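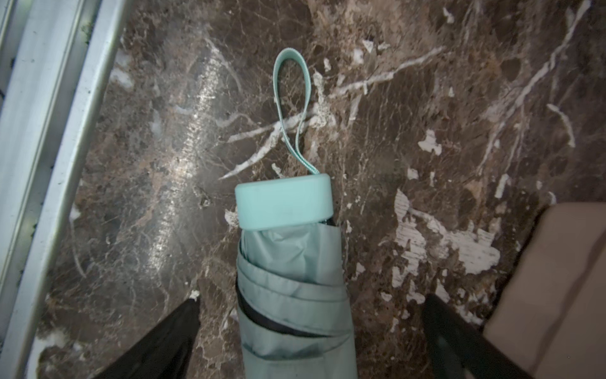

Flotcombe Neighbourhood Update
Speaker notes, Saturday residents' meeting, 10.30 am
Speaker: Nathalie Morin, district liaison

Opening

Good morning, and thank you for coming. I shall cover the high street first, then policing, then the works on Cesstead Road. Please hold questions until the end of each part. (Pause for latecomers. Check the microphone at the back.)

Former bank building

The council has received an application to turn the ground floor of the old bank into a bakery and café, to trade under the name Ristić. The applicant, Dragica Radonjić, seeks permission for 20 seats indoors and none on the pavement. Opening hours would be 7 am to 6 pm. Comments close at the end of March. The application does not cover the flats above, which remain with the present owner.

Late-night noise

Residents of the terrace behind the station have written to us on this matter. Rhun Rees has met the licence holders, and deliveries before 6 am are to stop. Anyone still disturbed should record the time and send it to the district office. 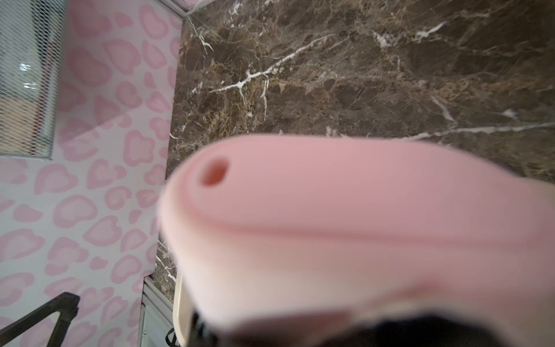 Cesstead Road works

Prodbridge will begin replacing the water main in March. The road will be closed to through traffic between the chapel and the junction. The 192 bus will be diverted by way of Mill Lane, and the stop outside the chemist will be out of use. Access for residents will be kept at all times, although there may be short waits. Letters have gone to 200 households. If yours has not arrived, give your address to Jolán Bodnár at the desk.

(If asked about parking: permits will be honoured in the station car park for the length of the works. Do not give a finishing date, as none has been confirmed.)

Questions

Kenji Kowalczyk will take questions on planning. Written questions may be left at the desk until noon. The next meeting will be held in this hall at the same time.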